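Friday

In at twenty past eight. Rain on the way but dry by the time I got off the bus. The Larketti invoices were still where I left them, so I did those first and had the last one entered by eleven. The total came to 1,583, and it agreed with the ledger at the first go for once.

After that I made a start on the long table. It has been collecting things since July and we need it clear for the Falline people. I went through the books and put back the ones that belong on the shelf by the stairs. The rest I left for the afternoon, as I couldn't tell what was ours and what had come over from Cisollow.

Lunch at my desk, cheese roll and an apple. I had a bottle of green tea as well, from the shop near the station. I have been trying to give up the second coffee and the tea does well enough. It cost me 97p with the card.
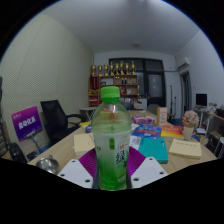
Went back to the table at two. There is still more on it than I would like, books mostly, and I don't know whose half of them are. I wrote a note asking people to take what is theirs by the end of the day and left it by the kettle. Two books went. The others can go in a box.

Henríquez rang at four about the delivery. They have 40 chairs ready and want to bring the other 16 later, which makes 56 as ordered, so I said yes.

Home by six. Soup. Must get stamps.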